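Section 7: Preparing Your White Work Surface

Welcome to the best bit of the Kellitora guide! Everything you make from now on starts on this surface, and a few minutes spent on it will pay you back every single time you sit down (we still enjoy doing it, even after years of practice).

What you need

A soft dry cloth
A second cloth, slightly damp
A little mild washing-up liquid
A lamp you can move

Clearing and wiping

1. Take everything off the surface, including anything you normally leave in the corners. Corners collect more dust than you'd think.

2. Go over the whole area with the dry cloth, working from the back edge towards you. Shake the cloth out over a bin and go over it again.

3. Put one drop of washing-up liquid on the damp cloth and wipe in long, straight strokes. Overlap each stroke a little.

4. Dry straight away with a clean part of the first cloth.

Caution: Do not use scouring powder or the rough side of a sponge. A matte finish will turn shiny wherever it is rubbed hard, and you can't bring it back.

Checking for specks

5. Set your lamp low and to one side, then look across the surface from the other. Tiny specks that vanish under an overhead light jump out at once. It's a lovely trick and works on nearly anything pale!

6. Lift each speck with a fingertip or a bit of folded tape. Don't brush it, as a gritty one can leave a scratch.

Note: Brownish marks that won't lift are usually dried tea or old glue. Lay the damp cloth over them, wait 7 minutes, then wipe gently.

Setting the light

7. Move the lamp back overhead so the white looks even from side to side.

8. Hold your hand over the middle and watch where its shadow falls. A soft grey shadow is fine. If it has a hard, dark edge, raise the lamp a little and try again.

Putting things back

9. Keep dark or rubbery items near the edges, where they are easy to reach and leave the middle free. Wipe the undersides first, because black rubber can leave smudges on white.

10. Set soft items down gently and lift them to move them. Dragging is what makes most of the marks we get asked about.

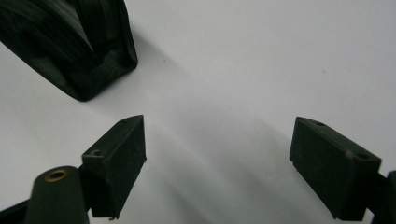
Once the middle is clear and you're happy with the light, go straight on to Section 8 and lay out your first sheet.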